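Come and tell us what it's like: people wanted for a listening project on race and fair treatment at work

Hello! I'm Katalin Deák and I'm looking for people in Ferkville who'd be happy to sit down with me and talk about being treated unfairly at work, or watching it happen to a colleague. I've been doing this sort of thing in one form or another since I left the housing advice line, and I still get nervous before every first chat, so you'll be in good company.

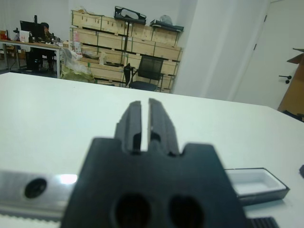
Ferkville, April

We need people who are Black, Asian, Roma or from any other background that gets them odd looks at a job interview. You might be working, looking, retired or on a zero-hours contract (we'd love more of those, they're hard to reach). You don't need perfect English, and Nerea Marín can do the whole thing in Spanish if you'd prefer.

There are 3 sessions, each an hour and a half, all upstairs at the Rácz building. Evenings mostly, plus one Sunday for anyone on shifts. You'll get £400 once you've done all of them, and bus fares on top. Children are welcome, there's a room with toys next door.

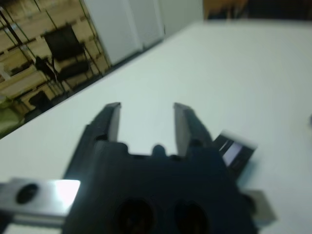 Black two-finger gripper over a white tabletop

What you say goes into a report for the council and the bigger employers out towards Brirndale. Your name stays out of it and so does your boss's. You'll see your own words before anybody else does, and you can cross out whatever you like!

To put your name down, ring the office and ask for extension 3935, or leave a note for me at the front desk. Tell me which evenings suit you and whether you need the lift.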